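Notebook entry, September
Hand-held gripper station, glass office, Sastia building
Entered by: Inmaculada Villalobos
Read by: Vibeke Ketilsson

Purpose of this entry: to record how the draft station rules (Harkix sheet, revision 2) apply at the desk, and to set down the changes proposed before the sheet is issued to the Istness group. The rules cover the hand-held grippers and the table they are used at. They do not cover the arm cell, which has its own sheet.

## Rules for the grippers

1. A gripper is picked up by the body. The fingers are not used as a handle.
2. Pads and fingers are inspected before the first take of a session. A lifted pad edge is entered in the log and the gripper is withdrawn until the pad has been replaced.
3. A take begins with both grippers at the desk and ends the same way.
4. Wooden test blocks are discarded when a corner splinters. Fibers left in the recess are removed with a dry brush. Compressed air is not permitted in this room.

Rule 4 was worded loosely in the first draft and was read in two different ways. Vibeke asked that the brush be named, and this has been done.

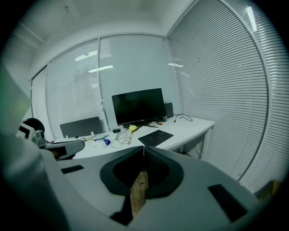

## Rules for the desk

The present sheet says only that the desk shall be "tidy." I do not consider this sufficient. Two operators will not agree on the word, and a reviewer cannot check it later. Proposed replacement text:

- Cables not needed for the take are coiled and placed behind the monitor. No loop may reach the front edge.
- Personal items, including earphones, tissues and food packets, are removed before recording unless the task sheet lists them.
- The monitor is off, or shows a blank screen, during a take.
- Blinds are closed on all window sections. The lux reading at the mouse pad is entered at the start; the lower limit is 800.
- Marker cubes are wiped with a dry cloth and are not to be covered by a hand, sleeve or cable when the grippers are at rest.

By this text the desk would not pass at present. The black adapter cable runs in loops toward the front edge, and the earphones and the tissue packet are still out on the left. The blinds and the monitor meet the proposed wording.

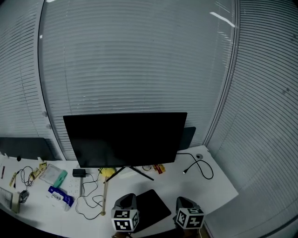 *Desk with both grippers in front, marker cubes fitted. Cable and personal items to be cleared under the proposed rules.*

## Open points

Dijkstra log: take 699 was accepted without a lux value. To be marked incomplete; the take itself is kept.

Vibeke objects to a full ban on loose items, as some tasks need a cluttered surface. Agreed that clutter is allowed when it is listed by name on the task sheet. I will redraft the second bullet.

Revised sheet to be read together at 11 a.m., before the next session opens.

I.V.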